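Ticket 3511 – Vorführung Vilgate in Zuden: Greifer 008 meldet "zu", obwohl etwas zwischen den Fingern klemmt
Status: offen, wartet auf Rückmeldung
Angelegt: 3. November 2018
Gruppe: Handgreifer / Srour-Auswertung

Hallo zusammen,

ich war heute als Besucherin bei der Vorführung in Zuden dabei und durfte danach gleich die Fehlerliste mitnehmen – so ist das eben, wenn man zu laut Fragen stellt! War aber ein richtig schöner Termin, die Kollegin mit den Greifern hat alles in Ruhe vorgeführt, Wäsche und Kleinkram auf den Matten, wie man es zu Hause auch hätte. Wir durften dazwischenreden, so viel wir wollten.

Angefangen haben wir mit den Kleidern. Das weiße T-Shirt mit dem bunten Bären war mein Favorit, und beim Stoff hat Srour die Fingeröffnung auf dem Bildschirm erst mal ordentlich mitgezeichnet. 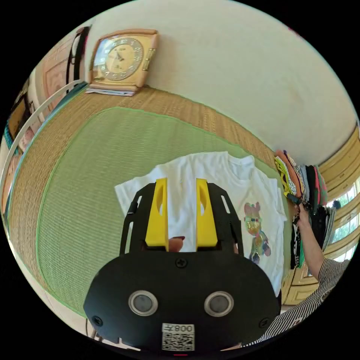
Was nicht geklappt hat

Bei dünnem Material springt die Öffnung in der Anzeige auf null. Also "zu, nichts gegriffen", und in der Liste landet der Griff dann als Fehlversuch. Mit dem T-Shirt ist das nur vereinzelt passiert, mit weichem weißem Zeug wie Tüchern ständig. Ich hab zuerst auf meine Augen getippt und bin näher rangegangen, aber das Tuch klemmte wirklich zwischen den gelben Fingern.
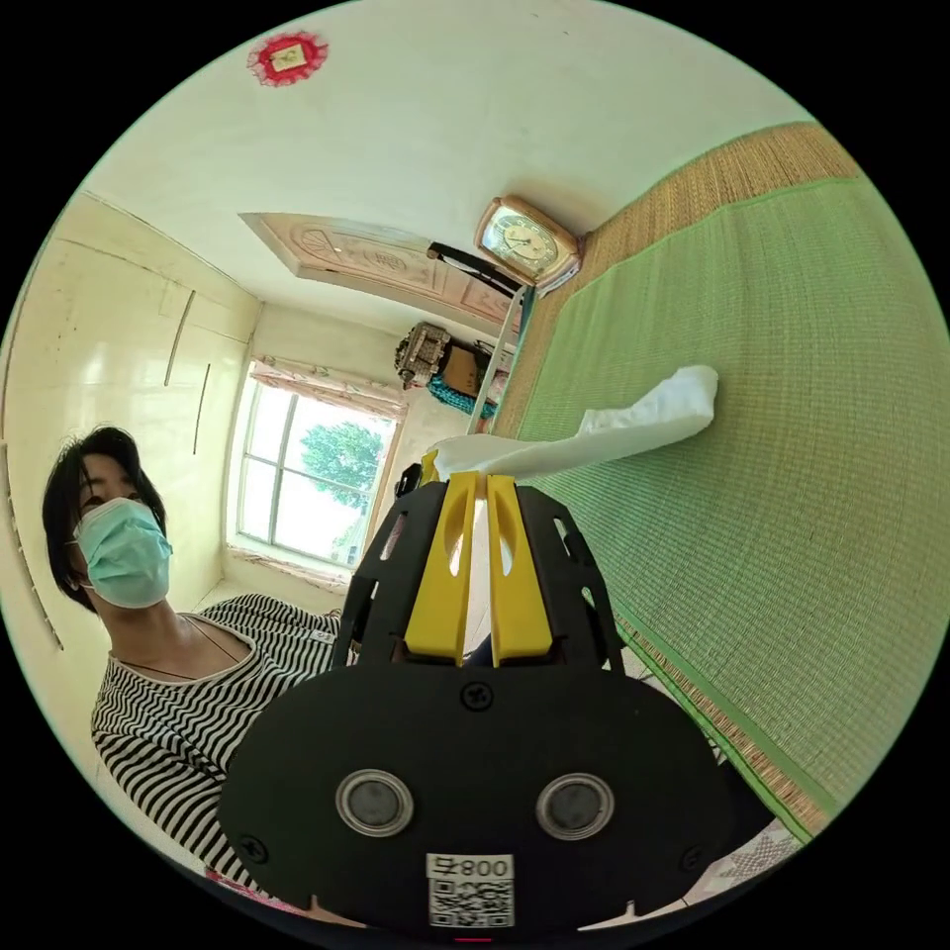 Greifer 008 mit weißem Tuch zwischen den Fingern, rechts die grüne Matte.

Ausprobiert haben wir vor Ort:

1. Srour neu gestartet. Kein Unterschied.
2. Nullpunkt neu gesetzt, Finger ganz geschlossen und ohne Material dazwischen. Danach war es kurz besser, dann wieder wie vorher.
3. Schwelle für "gegriffen" von 224 auf 148 gesenkt. Tücher werden jetzt öfter erkannt, dafür meldet er manchmal einen Griff, wenn gar nichts da ist (die Gäste fanden das lustig, ich eher nicht so).
4. Schwelle wieder auf 224, damit die Vorführung weitergehen konnte.

Das Ganze hat uns fast 41 Minuten gekostet, und die Kollegin hat nebenher trotzdem noch erklärt, wie man die Greifer hält. Hut ab!

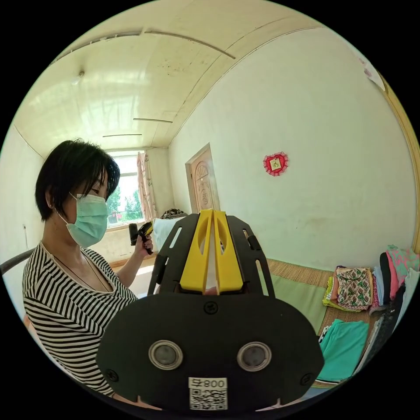
Gelbe Finger dicht beieinander, in der linken Hand der Kollegin das kleine schwarze Handgerät mit dem gelben Abzug.

Meine Vermutung: Der Nullpunkt wandert, und bei Stoff fällt das bloß nicht auf, weil der dicker ist. Im Mai hatten wir in Cilteton etwas Ähnliches, da lag es am Ende an der Kalibrierdatei. Kann jemand nachsehen, ob für 008 noch die alte geladen wird? Die Protokolle vom Termin lade ich heute Abend hoch, das WLAN in Zuden wollte nicht.

Bitte das Ticket noch nicht schließen, Vilgate möchte die Vorführung wiederholen und ich hab versprochen, vorher Bescheid zu geben.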